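Oil in the air lines, and the little tube everybody forgets

I had a whole item ready for you on belt tension, and it's going to have to wait, because Monday morning Severino Cantero called me from Carrasco and said the air tools on the assembly side were spitting oil. Spitting is the word he used. He had a mechanic with a stripe of compressor fluid down the front of a clean shirt and a blast cabinet that had started turning its media into something like wet brown sugar.

If you run a lubricated rotary screw, you've either had this call or you're going to. So let me tell you how it went, including the part where I was wrong for most of the morning.

The machine is a Zendmont, belt drive, set at 100 psi, out in a lean-to on the north wall. It feeds a wet tank, then a refrigerated dryer, then a filter, then the plant. Severino's crew looks after it pretty well. The cooler gets blown out, the intake filter looked like they'd just changed it, and there's a log sheet on a clipboard that people really do fill in (you'd be amazed how rare that is). The hour meter said 2,241 since the last full service, which is inside what they allow themselves on the synthetic.

My first thought was the separator element. It's always my first thought! Oil comes out with the air, the separator's whole job in life is to keep that from happening, so the separator must be shot. I said so over the phone, and I had Severino halfway talked into ordering one before I'd even found my keys. They aren't cheap, either.

When I got there I asked for the differential pressure across the separator, and it was fine. Boringly fine. Now, a low reading can mean a healthy element, and it can also mean a torn one that's letting everything go straight through, so I wasn't ready to give up my theory. We shut down, locked out, waited for the sump to bleed off all the way to zero, and then waited some more, since I've seen what happens when a person gets impatient with a fill cap. Then we went and had coffee. 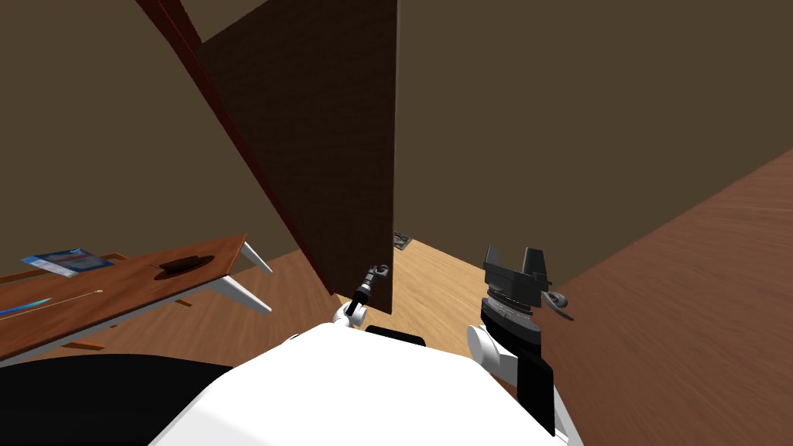

Dark brown door, partly open.

With the pressure gone we checked the fluid level, and it was well up over the top of the sight glass. I asked who'd been adding. Pretty much everyone, it seems. The night shift had been looking at the glass while the compressor was running, seeing it low, and pouring some in, and then the day shift had been doing the same, and both were writing "topped off" on the sheet like good citizens. On that machine you read the level shut down and settled. Running, a lot of the fluid is out in the cooler and the lines and the air end, and the glass looks low even when there's plenty aboard. Put more in every time it looks low and you end up with a sump so full that the fluid gets flung right up at the element, and no element is going to keep up with that.

So we drained it back to the middle of the glass. I was feeling pretty smart. We started it up, let it load, cracked the drain on the wet tank, and there was less oil, for sure, but there was still oil. Severino just looked at me. He's a patient man.

This is where the little tube comes in. Most of you have one and a lot of you have never touched it. It's called the scavenge line, or the oil return line depending on who printed your manual, and it runs from the dry side of the separator back to the air end. Even a perfect element lets a bit of fluid through to the inside, where it collects at the bottom. The scavenge line sucks that puddle up and sends it home. There's a tiny orifice in it, and usually a small strainer, and sometimes a sight glass where you can watch the fluid trickling by. If the orifice plugs, the puddle has nowhere to go, it builds up inside the element, and out it goes with your air.

On the Carrasco machine the sight glass on that line was so varnished you couldn't have told whether anything was moving behind it or not. I'd walked past it twice. We locked out again, took the line off, and the orifice was packed with a black crumb about as hard as a peppercorn. I poked it out with a strand of copper wire (soft wire, please, a drill bit will open up the hole and then you've got a different problem), blew through the line, cleaned the strainer, cleaned the sight glass, and put it all back. On startup you could see fluid going by, nice steady trickle. By the end of lunch the wet tank drain was giving us water with hardly a sheen on it.

No new separator. I called off the order from the parking lot.

Where did the crumb come from? My guess is varnish. A while ago they switched over to Flirnel from whatever the machine came with, and I don't have anything against Flirnel, I sell a fair amount of it. But they drained the sump and filled it and called that a changeover. The cooler and the hoses hold quite a lot of old fluid that doesn't come out of the sump drain, and a fresh synthetic can loosen deposits that were minding their own business. If you're changing chemistry, talk to whoever supplies you about a flush first, and pull the scavenge orifice after the first week or so on the new stuff. Just look at it. It takes longer to find the right wrench.

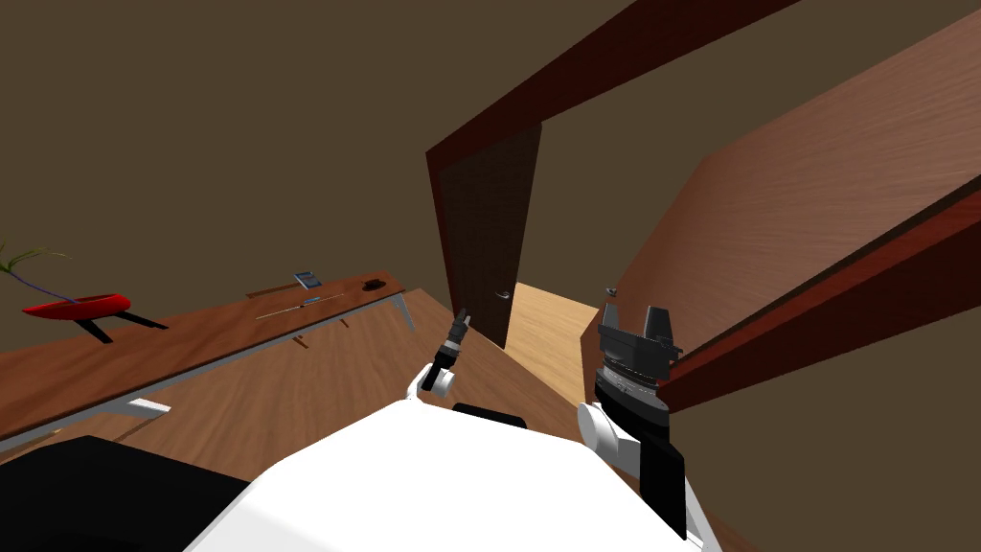

Marcelino Barrios wrote in after I mentioned this on the customer call list, and he thinks I'm letting the downstream side off too easy. At Stita they fixed the same plugged line, he says, and then had oil at the tools for a good while afterward and nearly tore the compressor apart a second time. It was all sitting in the piping. "Every low spot in that header was holding some, and the drops were coming straight off the bottom of the main. You can have the cleanest compressor in the county and you'll still be blowing last month's oil into the paint booth."

He's right, and I should have said it myself. Once you've stopped the carryover, give yourself an afternoon to deal with what already got out. Drain the wet tank and keep going back to it. Change the coalescing element after the dryer, even if it's new-ish, as it's been swimming. Open your drip legs one at a time, with a bucket and safety glasses. Check the drains on the dryer while you're at it, because an automatic drain with a slug of oily goo in it likes to stick, and then you've got water downstream too and a fresh mystery. Bowls on the point-of-use regulators need emptying and wiping out. If yours are the older plastic kind, look them over for crazing, and check that the plastic gets along with your synthetic. Some of it doesn't.

And the stuff in the bucket is oily water. It can't go down the floor drain. If you have an oil/water separator for your condensate, it has probably had a rough couple of weeks, so look at the media in that too. A few of you have asked whether you can just pour it in with the used oil. Ask your hauler before you do, some will take it and some will get pretty sour about the water.

Severino also wanted to know if he should put a tag on the fill cap. I told him yes, and he's had one made that says CHECK LEVEL OFF AND SETTLED, 7 MINUTES, which is his own number. I'd have gone with whatever the manual gives for his model, but his crew will read it and that's worth something. He's added a line on the clipboard for "scavenge glass, moving Y/N" as well. I liked that so much I'm stealing it. The new version of our log sheet will go out with the May invoices, and if you want it sooner, reply to this and I'll send it over.

One more thing on buying separators. If you do end up needing one, check that the gasket has its staple, or that the gasket on your brand is the conductive kind. The staple is there to carry static off the element to the tank, so please don't pick it out thinking somebody left it there by mistake. I've had to stop a guy with pliers in his hand.

Belt tension next issue. If yours are squealing at startup, don't wait for me, go ahead and call.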